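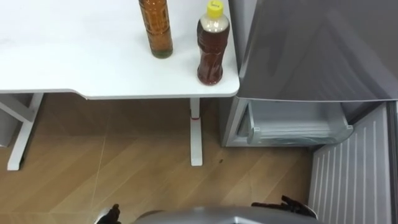 Clasley Health Boards > Food and Drink > Cutting back on sweet tea

saltmarsh_dan
Posted Tuesday, January 21, 2025
My doctor wants me to drop some weight before my next appointment and the first thing she asked about was drinks. I go through a lot of bottled sweet tea. I drive deliveries between Clasley and Mekau, so I'm in the van most of the day and it's what every gas station sells. Has anyone here quit it, and did you stop all at once or taper?

pruitt_k
All at once. I had a headache for two days and was cranky for longer than that. After that I didn't miss it much. I drink plain water with lemon now and coffee in the morning.

Anong Limsakul
I would taper. I tried stopping cold and was back on it by the weekend, and I drank more than before. What worked was mixing it half and half with unsweetened tea I brewed at home, then making the mix weaker every week. I wrote up the whole schedule in the recipes section, copying the top of it here.

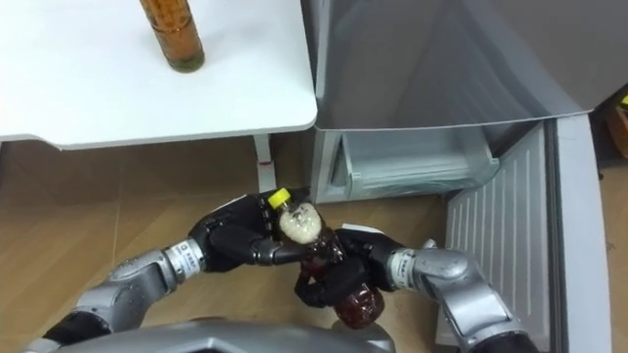

2 min read

Week one: half sweet tea, half plain. Keep the same size glass you always use. Week two: one part sweet to two parts plain. Stay on that for a second week if it tastes bad to you. After that just add a splash for flavor until you stop wanting it. Brew the plain tea weak, strong tea without sugar is bitter and you will give up.

pruitt_k
That's a month of still drinking sugar, though. He's got an appointment coming.

Anong Limsakul
He didn't say when it was. A month of less sugar is better than four days of none.

saltmarsh_dan
It's in February, so I have a little time. What about diet tea? Koka makes one and it's cheap by me.

mrs_oakes
I switched to diet and my weight didn't move at all. I think I was just eating more because I figured I'd saved the calories. Check the label on your regular one too. Mine was 55 grams of sugar a bottle and I was having two a day.

pruitt_k
Diet worked fine for my brother. Depends on the person. Dan, if you want something to try, this is what I'd do on a driving day: 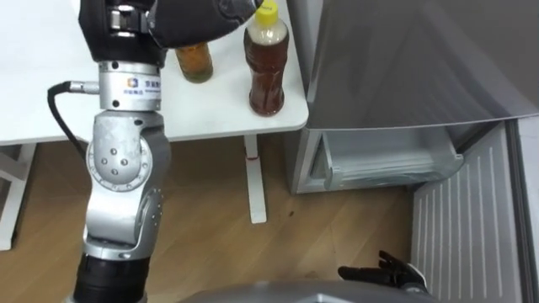 1. Fill a jug the night before and put it in the fridge.

2. Take it in the van along with a cup you like drinking from.

3. Eat before you leave. Half the time I bought tea I was just hungry.

4. Pay at the pump so you don't walk past the cooler.

saltmarsh_dan
Number four would save me money too. I'll start Monday.

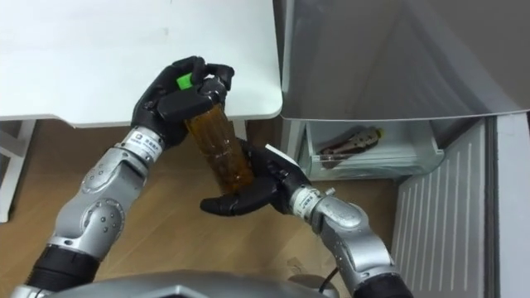 mrs_oakes
One more thing on the bottles at home. I moved to Nakpan tea, the lightly sweetened one, and my husband still buys the regular. We kept picking up the wrong one because I'd poured both into old bottles with no labels. So now each kind gets its own cap color. A bright green cap like the one on that brown bottle is easy to spot, so that's the low sugar one in our house, and his is white. I lost six pounds over the winter, and I'd put most of it down to the tea.

pruitt_k
Six pounds from tea alone? I doubt it. You must have changed something else.

mrs_oakes
I walk the dog more. I said most of it.

Anong Limsakul
Dan, write down what you drink for a week before you change anything — the doctor will probably ask.

saltmarsh_dan
OK, will do. Does the tea at lunch count if it's free refills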